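Fitted sheet pops off one corner of a storage bed every night
Home & Household > Bedding and Linens
Asked by dasodach_left on Friday, July 10, 2020
531 views

I have a Bimis storage bed with an upholstered base and a foam mattress with rounded corners. The mattress is 12 inches thick by the tag. I measured it at 12 1/2 at the side seam and a little over 13 in the middle, where the top layer crowns. The sheets are 100% cotton percale, sold as "deep pocket, fits up to 15 inches," with elastic all the way around.

When new they fit. After two months of weekly washing, the corner at the foot on the left side lets go almost every night. The other three hold. I have tried:

Rotating the sheet 180 degrees. The same corner of the bed lets go, with a different corner of the sheet.
Rotating the mattress. No change.
Sheet clips, the kind with a short elastic strap and two metal jaws. They held for four nights and then left a small tear in the hem.

The mattress sits about an inch down inside the base, so there is very little room to get a hand under it. I would like to know whether I should be buying a deeper sheet, a different fabric, or something else. I wash warm and dry on high.

fimov_linen
Member, 1092 posts

Your tests already rule out a bad sheet corner and a bad mattress corner. The fault stays with the position on the bed, so the load is coming from the way you get in and out, or from the base at that spot. If the left foot corner is on the side you get up from, you are dragging the top panel toward the head each time you sit and slide. A sheet with slack to spare will absorb that. Yours has none left.

Percale shrinks. Four to five percent in the first several washes is normal for cotton that was not preshrunk, and drying on high gets you there faster. On an 80 inch length, four percent is a little over three inches. The pocket shrinks too, but on 15 inches the loss is only 0.6 inch, so you still have enough depth. What you have lost is length, and the corner with the most pull on it gives it back first.

To confirm, lay the sheet flat and measure seam to seam along the top panel. The corner seams are easy to find by feel. If the panel is shorter than the mattress, no clip will fix it. A clip moves the strain to the hem, which is how you got the tear.

What I would do:

Buy the next sheet with a 16 to 18 inch pocket, preshrunk, and check the panel length in the listing and not only the pocket depth. Many sellers leave it out. Ask.
Wash on cold or warm and dry on low. Take it out slightly damp and put it on the bed that way. Cotton relaxes a little under tension as it finishes drying.
Fit the problem corner first, then the one diagonally opposite, then the remaining two. Most people do both head corners first, which puts all of the shortfall at the foot.
Tuck the hem at least four inches under. With a recessed base you will have to lift the corner to do it. Lifting straight up is easier than pulling outward — the mattress edge catches on the inner lip of the base otherwise.

Mine is a similar setup, with a rounded corner over a paneled tan base. Some vertical gathering below the corner is ordinary on a rounded mattress, and so are soft wrinkles on top.
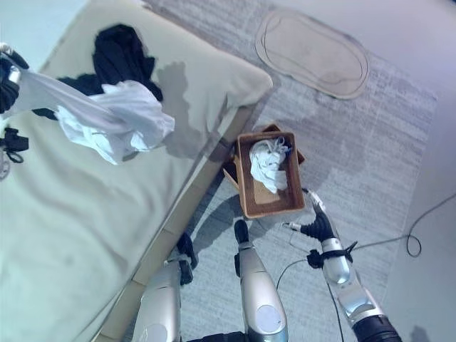

Beige fitted sheet on my bed, laundry not put away yet.

If you can see a diagonal ridge running from the corner toward the middle of the bed, that is tension, and the sheet is too short. Loose folds with no clear direction mean the sheet has slack.

pop_3000
New member

just use a flat sheet and do hospital corners. no elastic to wear out. I quit buying fitted ones

bimis_owner91
Member

Same base here. Look at the inner lip at the foot on the left side. On mine the fabric cover was stapled slightly proud and there was a ridge that worked the hem upward whenever the mattress shifted. I put a strip of rubber shelf liner between the mattress and the platform, on that side only, and the sheet has held for three weeks. It may be a separate problem from the shrinkage, so I would check both.

Also, four-strap suspenders that cross under the mattress are easier on the hem than short corner clips. Getting them in takes two people. Set the straps before August if your bedroom runs hot, the elastic in mine went slack after a summer and had to be shortened.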